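The long life of the wrapped sandwich

Plenty of cafes have given up on the plain wrapped sandwich. The one at the end of Dolan Street has not, and on most days it sells out before the lunch rush is over.

Ita Ó Súilleabháin took over Amora 11 years ago, when the menu ran to pies, soup and a toasted special. She kept the soup. The sandwiches came in that first winter, made on the back bench before opening and wrapped by hand, and they have been the main business ever since.

"People want to grab something and get back to work," she says. "They don't want to stand there while I build it for them."

Last year the shop sold 3,882 of them. She knows the number because her nephew, Colm Hennessy, does the books and likes to print it out and stick it on the fridge.

The method has hardly changed. The bread is soft and white and bought fresh each morning. Wet fillings are kept away from the crust, and anything sliced or grated is left to drain on a tea towel first. Ó Súilleabháin is strict about this. A soggy sandwich at noon was usually a careless one at seven, she says, and no amount of wrap will fix it. 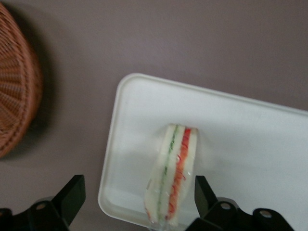
Plastic wrap remains the sore point. Customers like to see what they are buying, particularly when there is more than one layer, and a clear wrap holds a tall sandwich together in a way paper never quite manages. Ó Súilleabháin tried waxed paper for 2 months and went back. The paper came undone in people's bags, and the staff spent half the morning writing labels.

Eamon Heffernan, who runs a smaller lunch counter across town in Dranden, went the other way. He uses brown paper and string and charges a bit more for it. He admits he loses some trade. "They pick it up, they turn it over, they put it back," he says. "Some of them ask me to open it."

Both agree on how a sandwich should be set out. Stack them flat and all anyone sees is bread. Stand them on edge, with the cut side up, and the colours do the selling - green beside red always goes first. A shallow tray with a bit of a rim stops them sliding when it is carried to the counter, and white is the easiest to check for crumbs.

Ó Súilleabháin wipes her trays down between batches and washes them properly at close. She starts again at half past five, with the radio on and the first loaves still in their bags. In July she plans to add a third filling to the layered sandwich, probably egg, if she can get it to slice cleanly.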